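Budget season, and what I'm asking for

So I finally sat down on Sunday, September 18, 2022 with a big mug of coffee and the Sotine and Jaltura quotes side by side, and I think I have a plan for our tidy-up arm (hooray!). Sotine wants $2,133 for the gripper package. Jaltura came in at $2,000 but adds $300 for the mounting base, so the cheap one isn't the cheap one.
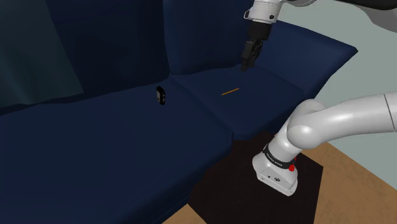 My money is on Sotine, with simulation time paid for first and the hardware order held until February. We've got 296 hours left on the Hiltelov license and I'd love to burn through those before anybody signs anything. Sofa pickups are where I want most of them to go – a skinny orange stick lying flat on a navy seat cushion is a very different grab from a little block standing up near the backrest, and I want to know which fingers we need before we pay for them. The Lennox office has asked for a spare set too, so send me your wish lists and I'll add them to the order!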